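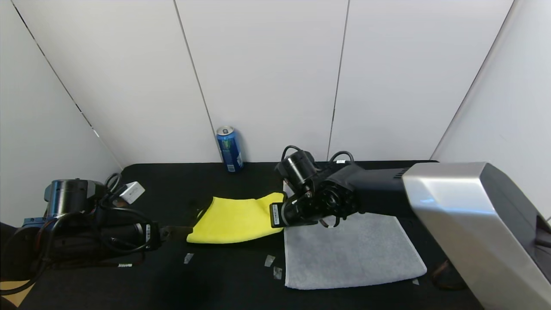 February 17, 2022

Okay, so I finally gave the cloths a proper afternoon! I've been putting it off since we moved the shelves at Urenitz, and the drawer had gotten so stuffed it would only open halfway (and then only if you stuck a ruler in and wiggled). I pulled the whole lot out and started over.

The yellow microfiber is still my favorite. It's soft and fluffy and it doesn't leave streaks on anything shiny. The gray towels are the workhorses, and I love them too, but they're so fuzzy that they never want to sit flat. I tried folding in thirds, then in half and half again, then a sort of roll I saw in the Plistine newsletter, which looked great for a minute and then flopped open on me. Ugh. I'm sticking with the plain square for now.

I also made tea, forgot it, and made it again.

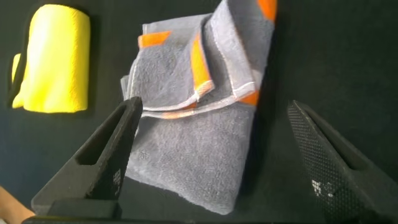
Towels and cloths

Gray with the orange bits: these go on the middle shelf, folded edge out. I do like that little flash of orange, it cheers up a boring shelf. The thick ones need more room than I'd given them, so I'm down to 4 in a pile.

Yellow: top drawer, rolled or folded, I don't care anymore. I have 9 of them after the last order from Noonan and that is plenty, so no more until March at least. (Writing it down so I'll listen.)

Still to do is the dark tabletop, which shows every last speck of lint. I want to go over it with the sticky roller before bed. 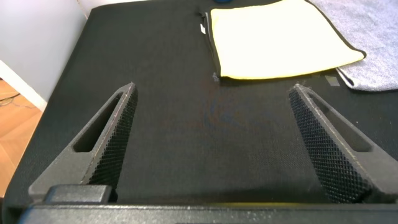 What's the best way to get lint off a black surface?

A barely damp microfiber cloth, wiped in one direction, and then a lint roller for whatever's left.

Tomorrow, the Plullura boxes. I'm scared of those.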